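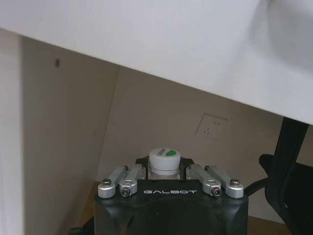

I started building Pirby because my own little web shop kept losing orders at the checkout, and I was tired of guessing why. If you sell anything online you probably know the feeling: people fill a cart, get as far as the shipping page and wander off. Pirby is a shop plug-in that rebuilds those last few pages so they load fast and ask for less. Product pages matter too, of course, and I've become a real pest on that subject. Say you sell machined parts. Bare silver metal with dark hex screws in it, like the links on that gripper, can look great in a big photo, but your buyer still wants the screw size in plain text next to the price! Pirby gives you a spot for exactly that, and it carries the detail along into the cart so people can check they picked the right one.

What you get

One download, one license, one shop. The plug-in comes with a cart page, a one-page checkout, a thank-you page and the order emails to match. It handles catalogs of up to 400 products on the standard license, and if you have more than that, write to me and we'll work something out (I'm friendly, and the bigger license is not scary money).

It runs on the Greltow shop system, version 4 and up. I get asked about other systems every week and the answer is still no – I'd have to do it badly, and I don't want to.

Setting it up

Upload the file, switch it on, pick your currency and your tax settings, and place a test order. Please do place the test order. My friend Karlijn Peeters, who sells yarn and knitting patterns, skipped it and spent a whole Saturday sending people the wrong confirmation email. She's forgiven me and she's still a customer, but I've since put a big yellow reminder on the settings page.

If you have an older checkout plug-in running, turn it off first. The two will fight over the cart button and neither will win.

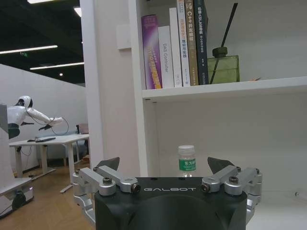

Selling in more than one language is the part I'm proudest of in this version. You can keep a product name in its original script and add a second line in English underneath, and both show up in the cart, on the invoice and in search. Take a bottle like the clear one with the white cap, with 东方树叶 on its green label. Some shoppers will paste in those four characters and others will type "bottled drink" or whatever comes to mind, and I want both of them to land on the same page. Older versions of Pirby turned anything outside the Latin alphabet into question marks, which was embarrassing. Ward Michiels rewrote that whole piece for me and it's solid now.

Price and support

A license is $25 a month, or $555 once if you'd like to pay and be done with it. Updates are included either way. Support is by email and it's me or Ward who answers, usually the same day, a bit slower on weekends. We don't do phone support, sorry – I tried it for one month in May and got no programming done at all.

You can move your license to a new domain whenever you like from your account page. You don't need to ask.

What's new in this version

Updated February 13, 2022

Product names in any script, as above. Guest checkout now remembers the country while you type the address. Discount codes ignore stray spaces at the end (finally!). The invoice number can start wherever you want, so if your last paper invoice was 1,410 you can carry straight on from there. There's also a fix for the Nijs theme, where the pay button used to slide under the footer on small phones.

Still on my list: gift cards, and a nicer way to split one order into two shipments. Gift cards will come first. If you use the Bornuten stock add-on, wait for its next release before you update Pirby, or the low-stock warnings will show up twice.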